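# Living with rooftop solar: household tips for the cold months

Most of what follows came out of our first two winters with panels on the roof. The array was put up in September by Vahidi, a small installer two towns over, and it feeds a single inverter in the garage. No battery. If you have a battery, some of the timing advice won't apply to you.

## Run the big loads in daylight

In winter the useful window is short. At our house it opens when the sun clears the neighbor's spruce and closes by mid-afternoon. We try to put the dishwasher, the washer and the dryer inside that window, one after another. Running all three together pulls more than the panels make on a January day, and the rest comes off the grid at full price.

Use the delay button on the dishwasher. Ours can be set up to 9 hours ahead, so it gets loaded after supper, set before bed and starts when there is some sun to run it. The washer has no delay, so whoever is home starts it after breakfast.

The water heater is worth a timer if it is electric. Check with whoever installed it before you add one, and don't use a plug-in timer on a hard-wired tank.

## Wash full loads, and wash knits less

A half-full washer uses nearly the same power as a full one. Keep a second hamper for the slow-building loads, such as darks and bedding, and wait until it fills.

Sweaters seldom need a wash after one wearing. Lay them out flat on a bed for an hour, turn them over once, and put them away. When they do need it, use cold water and a low spin, then dry them flat on a towel. The dryer is the hungriest thing in our laundry room and it ruins wool anyway.
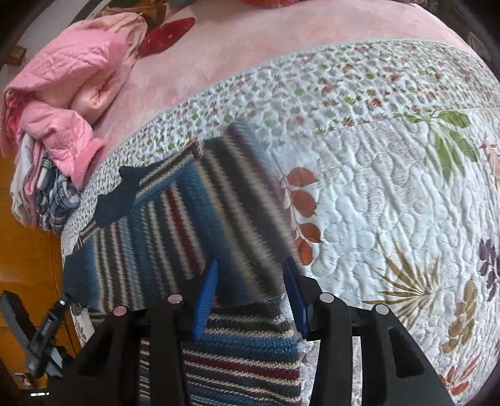
Shahla Dehghan wrote in to say that the daylight rule only paid off for her after she looked at her rate plan. Her utility credits exported power at the same price it charges, so it made no difference when she ran the dryer. She suggests reading the bill before changing the whole family's habits.

She is right, and I should have put that first. There are three common arrangements:

- Full credit for what you send out. Timing doesn't matter much.
- Partial credit. Daytime use saves you money.
- Time-of-use rates. Avoid the evening peak first, then think about the sun.

Ours is the second kind. If your bill doesn't make it plain, call and ask for the name of your rate plan and the export price per kilowatt-hour. Write both on a card and tape it inside the electrical panel door.

## Snow on the panels

Leave it alone if you can. Panels are slick and dark, and once a strip along the top is bare the rest usually slides. After a light snowfall ours are clear by noon. After a heavy one it has taken 4 days.

If you have a single-story roof and want to help it along, use a foam-headed roof rake from the ground. No metal edge, no broom with stiff bristles, no hot water. Pull the snow toward you in shallow bites and stand off to one side – a whole panel's worth can let go at once. Don't climb up there.

Move anything breakable out from under the drip line before the first storm. We lost a clay planter and one side of a trellis the first year.

## Reading the inverter

Learn what a normal day looks like so you can spot a bad one. I keep a notebook on a nail beside the inverter and write down the month's total on the last day. Our lowest full month so far was 238 kilowatt-hours. Without that number written down I would have called Vahidi in a panic the following winter, when the total came in close to it again.

A few things to check before calling anyone:

1. Is the display lit in daylight? If not, look at the breaker marked for solar.
2. Is there an error code? Write it down exactly before you reset anything.
3. Did the Wi-Fi change? A new router password will stop the app from updating while the panels go on working as usual.
4. Is there snow or a drift of leaves on part of the array?

Switch the breaker off and on once at most. If it trips again, leave it off and call.

Keep shelves and boxes clear of the inverter on every side. It sheds heat through its case, and ours had a stack of paint cans crowding it until the installer made me move them. The manual gives the clearances.

## Small things

Take a photo of the inverter label and the panel layout and keep them with the house papers. The roofer will ask, and so will the insurance company.

Trim branches in the fall. One bare limb doesn't look like much, but in low winter sun its shadow crosses the array for most of the morning.

Critter mesh around the edge of the panels is cheaper at the time of installation than later. We paid for it later, after squirrels.

Look over the wire clips you can see from the ground every spring. With binoculars it takes 7 minutes, including finding the binoculars. A cable hanging down on the shingles is a job for the installer, and under our workmanship warranty they fixed one without charge.

Last updated January 13, 2026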